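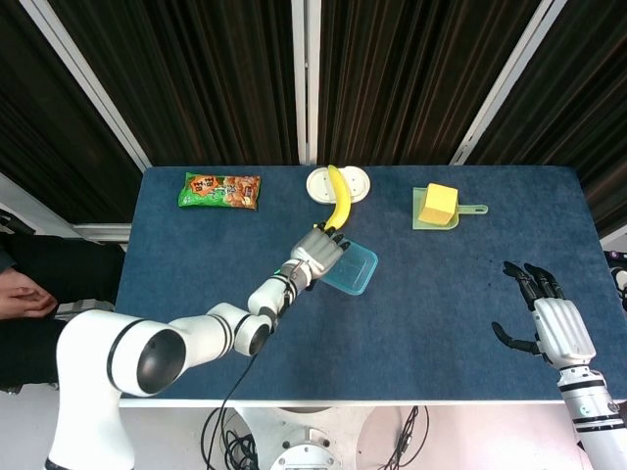 Can a two-armed robot clear a table yet, in a normal house?

Posted by Wodholm

My father is 70 and has trouble with his hands. What wears him out is the small stuff after a meal: fruit, snack bags, plastic tubs, the sponge, crumbs into the dustpan. I keep seeing clips of arms doing this kind of job and I can't tell how much of it is real. Is there anything I could buy or rent by October that would clear a kitchen table without me standing next to it? He has a robot vacuum already and likes it, so he isn't against machines. Budget is not huge but I could go up to the price of a decent used car.

Benjamín Sosa

No, not by October, and I would not plan on next year either.

I do maintenance at a packaging plant and we tried a pair of arms on a sorting bench. The parts that were always the same shape went fine. Mixed items were the problem. A banana is a good example. It's curved, it bruises, and the hand has to close enough to hold it without squashing it. A snack bag lying flat is worse, because there is hardly any edge to get fingers under. A thin plastic container can slide when you push on it. A person handles all of these without thinking and changes grip halfway through if it feels wrong.

We logged 2,386 picks before we stopped. Boxes were good enough to keep. For bags we went back to people.

The other thing is the setup. Arms like that are bolted to something, they need power and cables, and you have to keep clear of them while they move. In a kitchen with a 70-year-old walking through, I wouldn't do it. Ask any seller these things before you pay:

Does it run with no operator, or is somebody steering it from another room?
What does it do when it drops something?
Who comes out when it stops, and how fast?

If they only want to show you a video, leave it.

Adaneo

they can do it. saw one fold towels at a trade show on Thursday. just a matter of price

Radu Olteanu

Towels on a clean bench at a show are not the same job, and you don't know how many tries they had before you walked up.

I mostly agree with Benjamín but I'd split the question in two. Picking things up one at a time and putting them in a bin is getting close. Deciding what is trash, what goes in the fridge and what is somebody's half-finished snack is further off. Wiping down and sweeping up afterward is a third job, and a dustpan needs two hands working together.

For your father I would spend the money differently. My mother has weak hands too. We got her a rolling cart at table height, so everything goes on it in one trip, and a long-handled dustpan so she doesn't bend. Also lightweight tubs with big tabs on the lids. The whole lot took me an afternoon to set up and she has used it every day for 16 months. An occupational therapist can suggest more along those lines.

Check again in 4 years.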